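Grendon Block Set: Set-up and Care Guide
Section 4. Setting up and using the divided bin

Read this section before you put the blocks in the bin for the first time. Unpacking is covered in section 2 and the block sizes are listed in section 3.

4.1 Choosing a place for the bin

1. Use a flat table that does not rock. The bin measures 2,920 cubic centimetres per litre mark on the old label; ignore this label if yours still has it, as it was printed in error and the moulding is now supplied without one.

2. Check the table top for crumbs, grit and screw heads. Wipe it with a dry cloth.

3. Put the bin down with the long sides running left to right as you sit. The rear compartment goes on the side furthest from you and the main section nearest to you.

4. Press down on each corner in turn. If a corner lifts, move the bin to another part of the table. Do not pack the corner with card or paper.

Caution: Do not carry the bin by the divider. Hold it under both short ends.

Note: The Tireo tray in the older sets is shallower and has no divider. Owners of that tray should go to section 6.

4.2 Fitting the seam strip

The seam is the line where the foot of the sloping divider meets the floor of the main section. A strip is laid along it to keep dust and small bits out of the joint.

1. Clean the seam with a damp cloth and let it dry. Allow 140 minutes in a cool room.

2. Start the strip at the left end and work to the right, pressing it down with a fingertip.

3. Trim the end with scissors. The strip should not ride up the side wall.

4. Leave the bin overnight before you put any blocks in it.

Spare strip is sold by Figueiredo as part number 191.

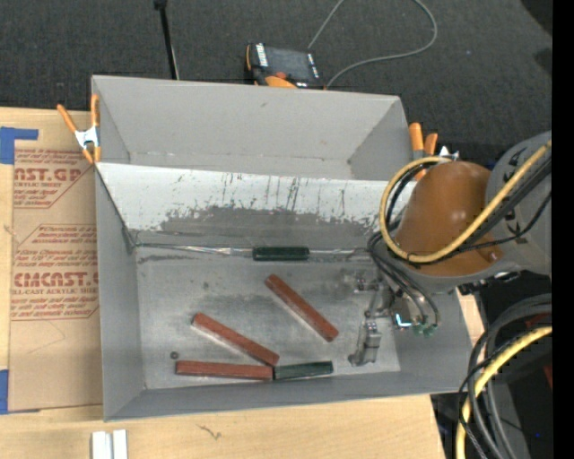

4.3 Putting the blocks in

Blocks go in the main section only, and the rear compartment stays clear until you begin sorting. Lay them flat on the floor of the bin, one at a time. They need not be in rows. A loose arrangement is fine, with one green block lying along the seam, two red blocks at a slant and the remaining red and green end to end by the front wall. The set used for this guide has three red blocks and two green, and the red ones are the longer of the two kinds. Leave the blocks in a single layer.

1. Put the red blocks in first.

2. Add the green blocks in the spaces left.

3. Slide any block that is leaning on the slope down to the floor.

4. Run a hand along the front wall to check that no block is standing on its edge.

Caution: Do not drop blocks in from above the rim. The corners dent the floor, and a dented floor stops the blocks sliding freely.

4.4 Sorting

1. Decide which colour is to be moved. For a first session, use green.

2. Lift each block of that colour over the divider and lay it in the rear compartment.

3. When the colour is finished, check the main section for any block you have missed.

4. Return the blocks to the main section before you change colour.

Note: Do not push blocks up the slope. It is quicker than lifting, but it scratches the panel.

4.5 Wear and cleaning

Thin dark scratches on the upper part of the divider and grey patches lower down are surface wear. They do not affect use. Scuffing on the floor of the bin can also be left alone.

Replace the strip if it has come away from the seam. Creases in it do no harm as long as it lies along the joint.

To clean the bin:

1. Take out all the blocks.

2. Pick out loose bits by hand and wipe the floor with a damp cloth and a little washing-up liquid.

3. Wipe the rear compartment and the slope.

4. Dry everything with a soft cloth before the blocks go back.

Caution: Do not use scouring powder or wire wool.

The divider should be inspected after 3,000 block movements. If it has cracked, stop using the bin and ask for a replacement panel. Write to Fernanda Coelho at the Komville office, giving the set number from the underside of the bin. Parts orders are sent out on Tuesday.

Storage is covered in section 5.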